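Ticket 203
Kedlow Old Streets audio walk: stop 11 plays the wrong fiddle tune
Opened by: Rosalind Lyons
Assigned to: Periklis Manolakis
Opened: 2022-06-09
Status: Open, pending source check

Original report

Stop 11 on the downtown walk is the corner of Benov Street, outside the old Dvorak warehouse. The narration says you are about to hear Lyle Brannigan's grandfather playing for the wagon line. What you hear is a banjo and a man calling a dance. I have walked it on my own phone and on a loaner and got the same thing both times. The stop before it is fine. The stop after it is fine, if you can believe anything the narration says about the hotel, and I have my doubts.

I was told last December that this had been fixed. I would like to know what was fixed.

Reply from Periklis Manolakis

Thanks, Rosalind. I looked at the file list in Vurnance and stop 11 points to a file called benov_fiddle_2. The name is right. Could you clear the saved tour and download it again? Phones hang on to old audio, and that accounts for most of the wrong-clip reports we get.

Reply from Rosalind Lyons

I cleared it. I downloaded it again on the library wifi and walked back down there. Banjo.

I don't think it is my phone. The loaner had never had the tour on it. A file being called fiddle doesn't put a fiddle in it -- did anyone play it?

Reply from Periklis Manolakis

Fair point. I had not played it. I have now, and it's a banjo.
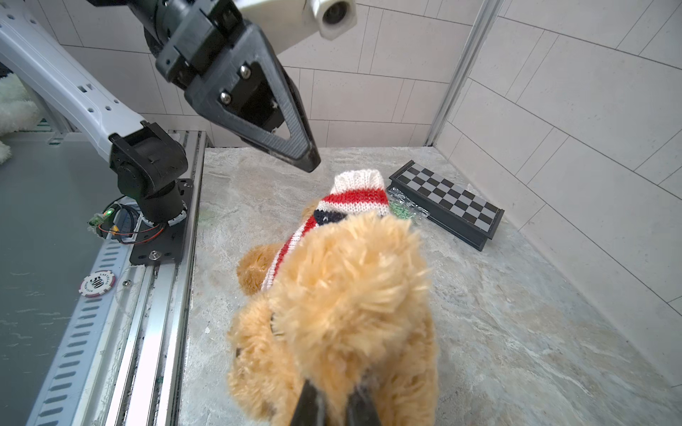 What we tried

1. Swapped benov_fiddle_2 for benov_fiddle. This one is a fiddle, but it runs out after a few seconds and the narration starts over. Put it back the way it was.

2. Asked Vurnance support whether the upload had been mixed up on their side. They said their log shows one upload and no changes. I'd take that more seriously if the log showed who did the upload, and it doesn't.

3. Went to the tape box at the historical society with Mei Oyelaran. The box for the Brannigan session is labeled on the lid and again on the spine, and the two labels disagree. The lid says fiddle, side 2. The spine says "dance, side 2, see other box." We did not find the other box.

4. Played side 1 on the society's machine. It is 16 minutes of talk, with a fiddle near the end that matches the short clip. So the good tune may only ever have been on side 1, and somebody cut it too tight when they made the clip.

5. Mei made a new transfer of the end of side 1. It is noisy, but the tune is whole. Saved as benov_fiddle_side1. Not uploaded yet.

Comment from Eero Koivisto

Before this goes live, I'd like to know how we know it is a Brannigan at all. The narration says so. The narration was written from the leaflet, and the leaflet was written from the lid of the box, which we have just agreed is wrong about something. On the tape nobody gives a name before the tune starts. There is a man talking about the price of leaf and a wagon with a bad wheel, then a chair scrapes, then the fiddle. That could be anyone who came in to sell that week.

I also can't find the wagon line on Benov Street in any city directory. The farmers may have lined up on the other side of the warehouse. If so, the stop is on the wrong corner, and no audio file will help with that.

Comment from Mei Oyelaran

I sent the transfer to Lyle Brannigan. He says it sounds like the way his family played it, but he was a small boy and wouldn't swear to it. He has a letter that mentions the recording and will look for it. I would not print "grandfather" until he finds it.
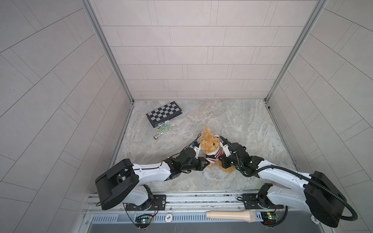 Can stop 11 be turned off until the source is settled?

It can be hidden in Vurnance under tour settings, and walkers will go straight from the stop before it to the stop after it. The printed map will still show it.

Does hiding it change the numbers on the other stops?

The numbers stay as they are. Anyone following along will see a gap.

Next steps

Periklis: hide the stop, keep the banjo file, and rename it so it says what it is.
Mei: look for the other box. Try the shelf with the church tapes.
Eero: check the directories for the warehouse entrance.
Rosalind: walk it again once the stop is hidden.

Reply from Rosalind Lyons

I'll walk it. Please leave the ticket open until I have. The December one was closed before anybody went down there with headphones on. And when somebody has time, I'd like a second ticket for the hotel.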